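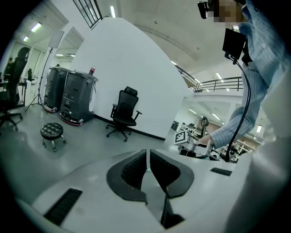

2 min read

Renura hand-held gripper

Steyn sells the Renura as a way to teach a robot a job by doing the job yourself. You hold the gripper, pick things up, put them down, and the software is meant to learn from it. Fine, as far as it goes.

The brochure says staff are "freed for better work". We asked which work and got no clear answer. At Bustum, two packers spent most of October on recordings, 600 in all, and their normal targets stayed where they were. Holding a tool at arm's length all shift is still a shift.

Supplied with two finger pads and a charger. Letent software is sold separately, on a yearly licence.

Before ordering, ask who does the recording, whether they get paid extra for it, and what happens to their hours afterwards.

Prices checked 1st June.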